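Handheld gripper: jaws not closing evenly, shell off or not?

ribbed_fingers
Finally got our hand-held gripper back in one piece and I'm so pleased with it! Starting a thread on how we look after ours, mainly because Shota Kawaguchi's setup notes from the Bornholm build are missing half the pages I wanted. Ours does 80 grabs a session and the pads take a beating. My routine is to wipe the ribbed faces, close the jaws by hand, and look straight down the gap between them. If the gap is narrow and runs parallel, carry on. If it pinches at the tip, the linkage needs a shim.
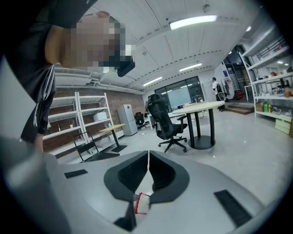 Looking down the gap between the two fingers, ribbed faces inward.

The vents on the light gray shell get a soft brush too. Dust in there was my number one problem through September.

vuong_bench
Love the gap check, stealing it. I'd skip the shims though. On our Vương unit I shimmed twice and ended up with a jaw that dragged on opening. Backed everything out, re-zeroed the encoder with the jaws fully closed, and the pinch went away.

ribbed_fingers
Interesting! Did you zero it cold?

vuong_bench
Cold, then again after 32 open-close cycles. The second number is the one I keep.

Starkton_Pete
Going to disagree with both of you. Neither fix means much until you've tried it on something slippery. Foam blocks will forgive anything. Put a plastic bottle on its side and pick it up by the cap. Small, round, hard, and if one jaw leads the other the bottle rolls. Best test I know and it costs nothing.

ribbed_fingers
Ok Pete, you have converted me. Bottle on the step stool seat, two hands on the gripper, and I love this test already. The diamond plate keeps you honest as well, it's not a flat surface at all.

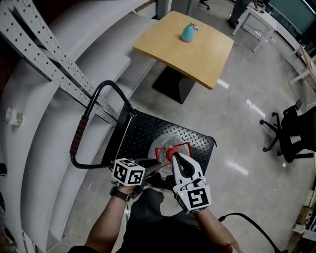
Bottle test, red cap between the jaws. Cube marker on the left, green light on the housing.

Starkton_Pete
That's the one! Now do it from the other side of the bottle.

loi_u
Lợi Ung here, I look after three of these. Please check the marker cube before blaming the jaws. If it has shifted on its mount, the tracked pose is off and you'll spend an evening adjusting fingers that were fine. I log ours at every service, last one was at 2,166 cycles and the cube had turned a hair.

vuong_bench
A hair matters that much?

loi_u
Out at the fingertip, yes. Push on the cube with your thumb. Any movement at all, retighten and recalibrate.

Starkton_Pete
I'd still do the bottle first. Thirty seconds.

loi_u
We can agree to differ on the order :) Zevier's old checklist has it my way, for what it's worth.

ribbed_fingers
Thumb test tonight, then zero, then bottle from both sides. Pads go on at 683 cycles whether they look worn or not. Will post the encoder numbers once I have two sets.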